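Banstead Extension Study: Frequently Asked Questions for Site Staff

Last updated: 2018-05-28

What is the extension study?

Patients who completed the main Banstead trial of the inhaled asthma treatment may continue on open-label drug. The extension collects long-term safety data. It has no placebo arm and no efficacy endpoint.

Who can enroll?

Any patient who attended the final visit of the main trial and did not stop study drug early. Patients must sign the new consent form before any extension procedure is performed. The consent form used in the main trial does not cover the extension.

How long is the enrollment window?

30 days from the final visit of the main trial. Patients outside the window need written approval from the medical monitor, Sherif Salem. Approval by phone is not accepted.

Is a washout required?

No. Patients move directly to open-label drug. If dosing has been interrupted for more than 7 days, repeat the baseline blood tests first.

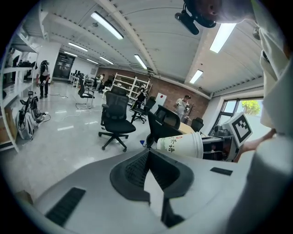 Results from the earlier tests remain in the patient's record and should not be overwritten. Enter the repeat tests as an unscheduled visit.

How is study drug supplied?

Weltau ships to each site on request. Allow 15 days for a first order. Record the lot number of every inhaler dispensed, and keep returned inhalers until the monitor has checked them against the log.

What are the reporting rules for adverse events?

Serious adverse events go to the Gruldale safety desk within one day of the site becoming aware of them. All other events are entered in the database at the next visit. Worsening asthma is reported only if it meets the definition in the protocol.

Has the protocol been amended?

Amendment 2 was issued in April. It removes one lung function test and changes the wording on pregnancy testing. Sites must have ethics approval for the amendment before using it.

Whom do I contact about database access?

Tanveer Rajput, data management. Include your site number in the subject line.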